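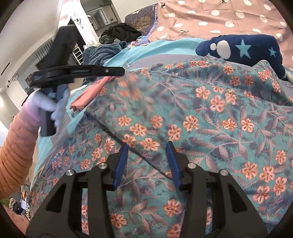 Floral blanket on the bed

Scanner or app for a first stock car race?

Posted by Zineb Kettani, October 26, 2018

Hi all! My sister and I are going to our first big stock car race in November and I keep reading that you should rent a scanner so you can hear the drivers talk to their crews. We've only ever been to the short track at Stilport, where you can pretty much hear the crew chief yelling from the stands (half the fun, if you ask me). Do we really need one each? The rental place wants a deposit and I'm trying to keep this trip cheap after buying the tickets. We're in row 12, near the start/finish line, if that matters. Also, can you just listen on your phone?

2 answers

Ismail Slaoui
Rent one scanner and get a splitter, then plug two headsets into it. That's what my wife and I did our first three years. You both hear the same driver, so agree on who you're following before the green flag or there will be arguments – ask me how I know. Get the over-ear headsets, not earbuds. Row 12 is low and those cars are LOUD when the whole pack comes by, and the headset is your hearing protection too.

On the phone question, I tried it once and gave up by lap 7. The audio ran way behind what I was watching, so I'd see a guy hit the pit wall and then hear his spotter warn him about it half a minute later. Fine on the couch, no good at the track. Plus everybody in the stands is on the network at the same time and it dropped on me over and over.

Ask if the rental comes with the frequencies already loaded for that weekend. Mine from Plustton did and it was a matter of typing in the car number. If you have to program it yourself, do it the night before. And bring spare batteries!! The seat neighbor who lent me two AAs is the only reason I heard the finish that year.

One more thing, low seats mean you won't see much of the backstretch, so the scanner helps a lot there. Listen to the spotters, they call everything.

Zyanya Cervantes
just get foam earplugs and watch the big screen. went to four races that way and had a blast. bring a seat cushion

Comment from Zineb Kettani
Thank you both! Going with one scanner and the splitter. She wants to follow the leader and I want whoever is running last, so wish us luck.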